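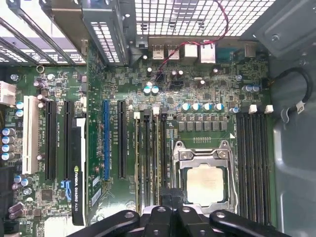

The engineer who runs the teardown cell at Grarkport has a short version of what went wrong in April, and a long one. The short version is that the arm closed on a processor that was still clamped down, and pulled. I asked for the long one, having read the company's own summary, which calls it "a minor grip event."

"I didn't write that," the engineer said. "I'd have called it a failure. It bent a socket frame and lifted the front of the chassis off the fixture."

Grarkport takes in retired office workstations and strips them for parts that can be sold again: processors, memory, graphics cards, sometimes whole boards. The robot was bought to do the fiddly part. According to the sales material from Arelstead, which supplied the control software, it would handle mixed hardware "without supervision." I read that line out loud and got a long sigh.

"Mixed hardware means every case is different inside. One has the release lever on the left, the next one has screws. The software decides which it's looking at, and then it's very sure of itself."

On the day in question it was sure the frame was open. The force limit should have stopped the pull anyway. It didn't, and the reason is dull. The limit had been raised during setup to get past some stiff memory latches, and it was never put back. The arm kept pulling for seven seconds until a technician hit the stop button.

Was anyone's hand in there? "No. But the gate was propped open. People had been reaching in to clear screws, and the gate switch had been bypassed for testing. So you can say no one was hurt, and that's true, and I don't take much comfort in it."

The log makes less comfortable reading than the summary. Out of 300 machines run before the incident, 13 had a warning for high grip force. All 13 were cleared from the screen by an operator and the run went on. I asked whether operators had been told what the warning meant.

"They were told it came up a lot."

Arelstead's answer was a software update that checks the frame a second time before the fingers close. The engineer isn't impressed. "It's the same camera looking at the same thing. If it got it wrong once, why would I believe it the second time? I asked them for the test results and I got a slide."

What has changed at Grarkport is mostly not software. The gate switch is wired back in. The force limit needs a password, and the old value is written on a card taped to the cabinet. A person now releases the processor frame by hand before the arm goes near it, which takes away a good part of what the robot was sold to do.

Managers still plan to put a second cell in at the Goltstead site. I asked if that was wise.

"Ask me after this one has gone a few months without a warning. It had one last week."

The company says the cell is "operating as intended." When I asked who had checked the bypassed switch before the first run, I was told the sign-off sheet was being looked for. As of 13th July it had not been found.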